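Home | Stories | Archive | Submit
Flash Fiction
February, by the Night Shift Reader

So I rode the bus to Jullbridge for the Tridar open day, mostly for the free soup! They had the arm up on a big screen, all in simulation, fussing over its orange rack of tubes.
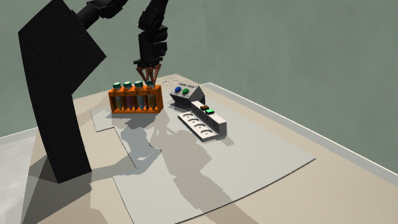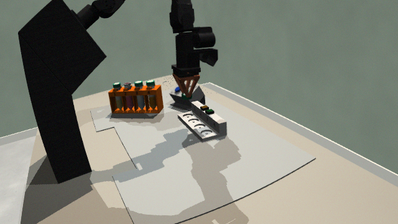 "It's run this 795 times," the guide told us, and I swear my stomach dropped (I did that job by hand for 15 years, over at Grube). She asked if I wanted a turn at the controls. I said no, then yes, then I missed the last bus home to Stellstead.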